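Wullau Robotics pulls its grip-release update after a simulator fault, and here is the whole story

LARNESS, March — Hi, I'm Hjørdis Öberg. I run the home assistance team at Wullau, and normally somebody with a much smoother style writes these releases. I asked to do this one myself. We found a serious fault in the software for Yeo, our bedside robot arm, and I'd like the people who follow our work (and the people who are waiting for it!) to get the story from someone who was sitting in the room.

The short version: version 5 of the Yeo grip software can fail to register a stop command while the hand is closed on something. We have withdrawn it everywhere. The fault showed up in simulation. No person has been hurt, no arm in a home ever ran version 5, and the trial at Cirnthorpe is on hold until I say otherwise, and I'm not going to say otherwise in a hurry.

Now the long version.

Yeo is meant for people who spend a lot of the day in bed. It stands near the bed and hands things over: a cup, a remote, a phone charger, a bread roll if that's what you want at four in the afternoon. The handing over is the hard part. An arm that reaches toward somebody lying down has to be ready to quit at any moment, and it has to quit the same way every time. So before any new software goes near a real arm, we run it through a great big pile of made-up rooms on our computers. Bedrooms, studio apartments, a room with a dining table squeezed in because that's how a lot of people live. We shuffle the furniture, change the bedding, change what's in the hand and send the stop command at awkward moments.

For version 5 we ran 2829 of those handovers. In 426 of them, the stop command came in while the fingers were tightening, and the arm finished tightening before it did anything about the stop. It did stop, eventually. Eventually isn't good enough next to a person's face.

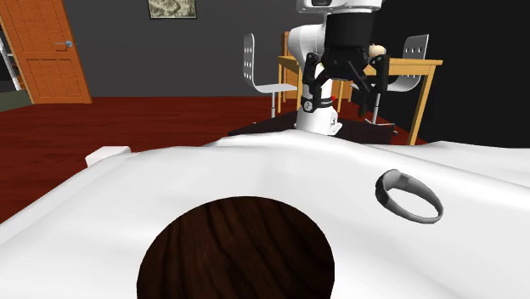
What bothered me most is how ordinary the failing runs were. I had been bracing for weird corner cases, like an arm tangled up in a curtain, and I spent most of a Monday going through replays of plain rooms with plain furniture and small things to pick up. The arm reaches, the fingers close, the stop arrives, and there's this little gap where the software is still busy with its grip. If you blinked you'd miss it. The log didn't blink, thank goodness.

I know some of you like the technical bit, so let me try it in normal words. The old software checked for a stop between every tiny movement of the fingers. Version 5 was written to make the grip gentler, and it does that by bundling a lot of those tiny movements together so they flow into each other. Lovely idea, and the grip really is gentler. But the check for a stop ended up outside the bundle. Once a bundle started, the software wouldn't look up until the bundle was done. With a hard object the bundle is short and you'd hardly notice. With a soft or oddly rounded object the fingers keep feeling their way in, the bundle gets longer, and so does the wait.

The physical stop button on the arm is a separate circuit and cuts the motor power directly. It doesn't go through this software at all. The fault affects the other ways of stopping: the voice command, the bedside pad, and the automatic stop when the arm thinks someone has moved into its path. Those are the ones people in bed are most likely to depend on, so please don't read the button as an excuse. We don't.

There's a part of this I find harder to write. Our review should have caught it earlier. An engineer on my team flagged the moved check when the code first went around, and the note was marked as a question for later. Later didn't come. I approved that review. When we went back through the notes after the test results came in, there it was with my initials next to it, and I felt pretty sick about it.

So, what we've done and what we're doing next.

Version 5 is gone from our servers and from both arms in the Larness workshop. Those 2 arms were the only hardware that ever had it, and they were bolted to benches behind a guard rail the whole time. Both are back on version 4, and the stop check is where it used to be.

We reran the same set of simulated handovers on version 4 with the same stop timing. The delay didn't show up. I'm glad about that, but it only tells us about the situations we thought to simulate, and we're adding more. Softer objects, slower grips, stops sent in the middle of other stops, stops sent while the arm is lowering something over the covers.

We're also changing how review works. Any note that touches stopping, braking or letting go now blocks the release until it has been answered in writing by someone who didn't write the code. It's slower. A couple of people on the team have already grumbled to me about how much slower, and I've told them I'm fine with it.

For the households signed up for the Cirnthorpe trial: you'll have had a call from us already, or you'll get one shortly. Your place is safe. The arms that were due to be delivered are staying here for now, and we'll set a new start once the tests are finished and an outside safety assessor has gone over them. I don't have a date and I'm not going to guess at one. I know several of you rearranged furniture for us, and at least one of you gave away a perfectly good nightstand. I'm sorry.

If you've seen Yeo at one of our open afternoons, that arm was on version 4 and wasn't affected. The open afternoon planned for this month is going ahead, though we'll be skipping the live handover and I'll be there answering questions about this instead. Bring the hard ones! We'll have the replays up on a screen so you can watch the delay for yourself, with the good runs next to the bad ones — it makes a lot more sense when you can see the two side by side.

A few people have asked me if we're going to drop the gentler grip altogether. No, I don't think so. Several of our testers have thin skin or sore hands, and a softer handover matters to them when the thing being passed is halfway between the arm's fingers and theirs. We'll rebuild it with the stop check inside every step, and if that makes the grip a bit less silky, then it'll be a bit less silky. We haven't started on that yet. The tests come first.

We'll put out another release when the outside assessment is done, whichever way it goes, and we'll include the results that don't flatter us.

About Wullau Robotics
Wullau builds assistive robot arms for use at home and is based in Larness. Its bedside arm, Yeo, is in development and is not on sale.

Press contact
Hjørdis Öberg, home assistance team, Wullau Robotics, Larness. Trial households should use the phone number in their welcome folder, which comes straight through to my team.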